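Gallery: The Finger Fault on Trester

Norkerdale office, March

For most of the winter our hand test bench ran without much to report. Then the right hand on Trester started letting go of things. This page collects notes from the weeks we spent finding out why. Text by Selma Stan.

Background

Trester is operated by a person in a headset. The operator moves, the arm and hand follow, and we record how well the grip holds. The standard check is a run of 1,000 closes on the same hand. A hand passes if every finger reaches its commanded position and stays there until the release command.

The first drop

The fault first showed up late on a Sunday, in a session Roald Nyberg was running to catch up on the schedule. The hand closed on a part, held it, and then the ring finger opened by itself. The log showed no release command. The part fell on the table and nothing was damaged. Roald repeated the motion and got a clean hold, so it went into the notes as a single event.

The count

It was not a single event. Going back through the logs we found 27 unplanned openings, all on the same hand and most of them after the wrist had been turned palm down. None had raised an alarm. The software was checking the motor position and the motor was where it should be. The finger was not.

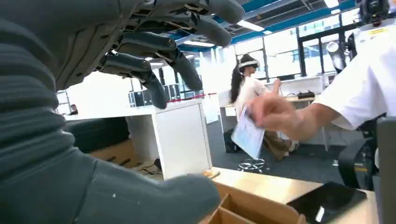
The hand and its ribbed sleeve in the office, fingers curled downward. Behind it, a headset operator with one arm raised and a colleague holding up a sheet of paper.

The cause

We took the hand off and sent it to the workshop in Wamenden, where they opened the finger housings. A set screw in the ring finger linkage had backed out far enough to let the joint slip under load. The little finger had the same problem at an earlier stage. The screws had been fitted without thread locker during a repair last fall. The repair sheet had a box for it and the box was blank.

The safety side

A dropped part is a nuisance. What worried us more was that people had been handing things to Trester during some of the sessions, and a finger that moves without a command should stop the arm. It did not. For the 6 days the hand was in the workshop we suspended all handovers, on Sepp as well as on Trester, even though Sepp had a clean record.

What changed

Finger position is now read at the joint and compared with the motor. If the 2 readings disagree, the arm holds still and the operator gets a tone in the headset. We tested this by loosening a screw on a spare finger on purpose. The arm stopped each time.

Every linkage screw now gets a paint mark after it is tightened, so a turned screw can be spotted by eye before a session. The repair sheet needs a second signature.

Back in service

The repaired hand finished its full run of closes with no unplanned openings. Handovers have started again on both robots. The original ring finger linkage is in a bag in the parts cabinet at Norkerdale, labeled, if anyone on the Wamenden side wants to measure it again.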